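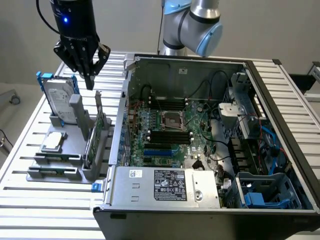
Reading time: 6 minutes

4. Why households keep old desktop computers

4.1 Background to the survey

The earlier sections dealt with what happens to a desktop computer once it leaves the home. This one deals with the years before that, when the machine has been replaced but is still in the house. In the waste literature this stage is often called storage or hibernation. We use "keeping", the word most people in Pulcombe used themselves.

We posted 4,000 questionnaires to addresses in Pulcombe and Murent and had 1,880 back in a usable state. The return was better in Pulcombe, where the council had put a notice in its newsletter. The questionnaire asked whether the home held a desktop computer that was no longer used, where it was kept, what was thought to be on it, and what would have to happen before it was given up. Laptops and tablets were left out. They are easier to put in a drawer, and in our pilot people often forgot they had them until the second or third question.

Respondents could write as much as they liked under the last question, and many went on to the back of the sheet. Snežana Kelmendi and Thongchai Sitthichai read these answers separately and sorted them under headings, then compared their lists. Where they differed the answer was left under both headings.

4.2 What people say they are keeping

The most common answer was the contents. Photographs came up more than anything else, followed by household accounts, letters and school work. Few respondents could say with confidence which files were on the old machine and which had been copied to the new one. A man in Murent wrote that he was "fairly sure it was all moved over" and that he would not part with the computer until he was completely sure. He had owned the newer one for several years.

The second heading was worry about strangers. Respondents knew that deleting a file does not always remove it, and some had read about bank details found on second-hand machines. Most did not separate the computer from the drive inside it. When we asked in follow-up interviews whether they would give away the tower if the hard disk stayed at home, several said the idea had never been put to them. One woman asked whether the computer would still count as a computer without it. We thought this a fair question, and it bears on how collection leaflets are worded. The Murent leaflet speaks only of "your old PC" and says nothing of its parts.

A third and smaller group kept the machine for its value. They had paid a good deal for it and disliked handing it over for nothing, even where they accepted that it would not sell. Spare parts were mentioned here too, mainly by people who had once added memory or changed a card and expected to do so again.

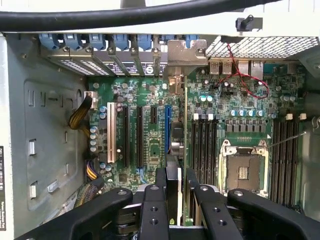
Todor Karagiannis, commenting on a draft of this section, thought that we had taken the spare parts answer too much at face value. In his view people say "parts" when they mean that they have not made up their minds, and a better question would be whether they had ever taken anything out of an old machine and used it. We had not asked this. We went back to the interview notes and found that the subject had come up by chance in a handful of talks, with answers both ways, so the point must stay open.

4.3 Where the machine is kept

Place seems to matter more than we expected. A computer under the desk, next to its replacement, was usually described as being "for now". A computer in a loft or garage was described as finished with, yet these were the ones that stayed longest. Carrying it down again was a job in itself, and older respondents in particular said they would need somebody to help. The January collection in Pulcombe, which took items from the doorstep only, did little for them.

Damp was raised by respondents with garages. They assumed that the machine had been spoiled by it and that a reuse scheme would not want it. We have no figures on how often they were right.

4.4 The Kirui scheme

The Kirui scheme took in over 400 desktop computers from the two towns during our study. The owner chose at the door whether to hand over the drive, have it taken out and returned, or see it destroyed. Reginald Esposito kept the record of these choices and let us use it. Having the drive returned was the most popular of the three, and it was chosen even by owners who had told us in the questionnaire that nothing on the machine was of any use to them.

Removal itself was seldom the slow part. The tower was laid on its side and opened, and most of the visit went on paperwork and on finding the right screwdriver for older cases.

Figure 6. Open desktop tower lying on its side with the side panel removed, showing the motherboard.

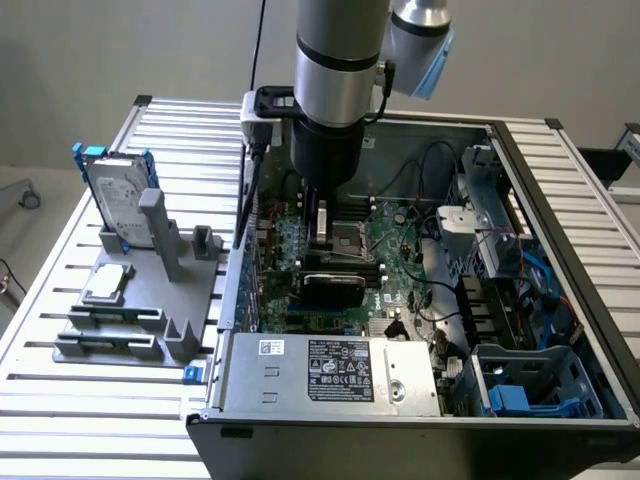
Vol. 6, p. 400

4.5 Limits

Our respondents chose to reply, and people with an old computer on their conscience may be more likely to do so – or less. Both towns have a high share of owner-occupied houses with lofts and garages, and the findings on storage should not be carried over to flats. Tihomir Babić is repeating the questionnaire in Joveck, where most homes are rented, with the added question on parts that were taken out and used.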